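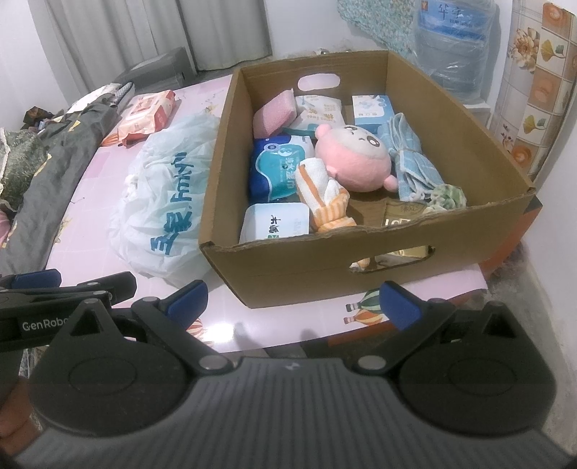
An Afternoon at the Plultby Storage Open Day

I have been suspicious of self-storage for years, mostly because I have paid for it. So when Plultby announced an open day in April at its new building out past Orham, with tours, free coffee and a talk on how to move house without losing your mind, I went along to see what they would say to people who hadn't signed anything yet.

The building is a converted furniture warehouse, four floors, painted the same yellow as the flyers. Parking was easy. At the door I was handed a lanyard, a pen and a price sheet with no prices on it. Prices, I was told, depend on your needs. My need was to know the price.

The tour

Our guide was Kojo Mahama, the site manager, who was friendly and did know the place well. There are 1,644 units, from a locker that would take a couple of suitcases up to a room you could park a van in. He said the smallest ones go first. We saw the loading bay, the freight elevator (slow, and the only one on that side) and a long hallway on the third floor where the lights come on as you walk and go off again a bit too soon behind you.

The climate control got a lot of attention. There was a thermostat display on each floor and they all read the same, and I'd have been more impressed to see a log from last August. I asked for one. Kojo wrote down my email address. Nothing has arrived so far.

Security is a keypad at the gate, a second keypad at the elevator and a padlock you buy yourself from the front desk. The insurance is extra. You can bring your own policy, but the form for that was not on the desk with the others and someone had to go and print it.

What it costs

It took three tries to get a number. A mid-size unit on the second floor is 262 dollars a month after the opening discount, and the discount runs out after the first three months. What does it go to then? "It's reviewed," said the young man at the desk. I worked out on the back of the blank price sheet that a year of that unit, even if the price never moved, comes to more than my old couch, dining table and bed frame would bring put together. Most of the people I know who rent storage are keeping something like a couch.

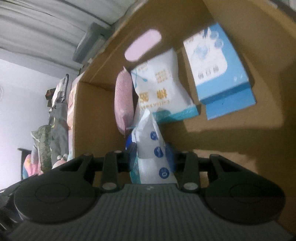
Can you rent a unit for just one month?
You can, but the opening discount only applies if you sign up for three, and there is an admin fee on top either way.

The moving talk

This was the best part of the day, and it was given by a woman from Kustberg, the moving company that shares the loading bay. She had firm views. Small boxes for books. Label the sides and leave the top alone, as the top disappears once you stack. Fill the gaps with towels you were going to move anyway. Pack one box with what you'll want on the first night and carry it in your own car.

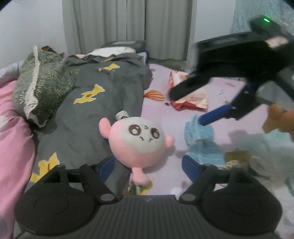
She also said most households buy far too many boxes, which was brave of her with a pallet of them for sale behind her. A man near me asked if supermarket boxes were all right. She said yes, if they're clean and you check the bottoms, and the young man from the desk looked at his shoes.

Where I was less convinced was the claim that a full house can be packed in two days. Perhaps hers can. I've done it twice and both times day two ended with me throwing forks into a laundry basket.

Would I go back?

The flyer had promised 2,000 visitors over the day. I wouldn't have guessed that from the coffee line. The building is clean, the staff are polite, and if you are stuck between two leases I can see the sense in it. For anything longer I'd want the price after month three in writing. Kpodo, the older place across the river, has no yellow paint and no lanyards, but its rates are printed on a board by the door – I stopped to read them on the way home.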